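4.2 Who gets believed: the comment threads

I should say at the start of this section that I came to celebrity gossip as a reader long before I came to it as a researcher, and I still have the Fluteo app on my phone (no apologies there). So when I sat down with the 2108 comments we had pulled from under the two reunion stories, I already had a hunch about what I'd find. I thought people would mostly argue over whether the actors had met at all. They didn't, or hardly ever! What they argued over was who had told the reporter.

Gilles Collet, who coded the second half of the set with me, started calling this "source-hunting" and the name stuck. A typical comment goes straight past the dinner, the guest list and the long drive home, and asks whether it was a driver, a cousin or the star's own press person who rang the paper. On Fluteo, 940 comments had at least one guess of this kind. The guesses were often very good fun to read, and a few of them ran on for longer than the article. 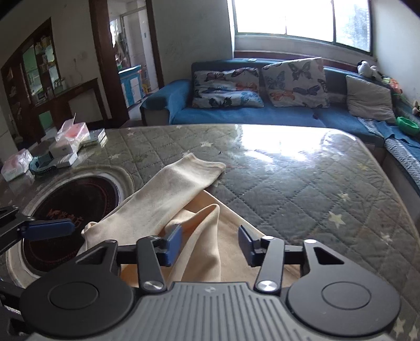
Fig. 2

Fans are just as keen on the small domestic details that gossip pieces drop in, and these turned out to be where the longest threads began. The story on Privik claimed that the older of the two actors had stayed so late that he slept in the spare room, and it gave the reader a bed, a blanket and a cup of tea at dawn. None of it could be checked. Plenty of commenters took it as proof all the same, on the grounds that a liar wouldn't bother with the blanket. I have some sympathy! A crumpled beige cloth on a quilted mattress with little white stars, as in Fig. 2, is the sort of thing a gossip writer would put in a second paragraph, and once it's there the rest of the tale starts to feel as if somebody had been standing in the doorway. Ristić calls these details "crumbs", and I've borrowed the word from here on.

Crumbs did not work on everyone. Rowena Lacson went back through the 11 longest threads for us and found a steady group of doubters who treated every blanket and teacup as a sign of padding. They tended to be older accounts, they quoted earlier stories by the same writer (sometimes from years back), and they were rarely rude about it. One of them, replying on 9/22/23, simply listed every spare room the writer had ever mentioned and left it at that. The thread went quiet for a bit and then carried on as before.

I had expected the doubters to drift away once the story cooled, but when we looked again in February most were still posting, now under a piece on the Fetham premiere. Their arguments there are taken up in 4.3, along with the trouble we had coding sarcasm.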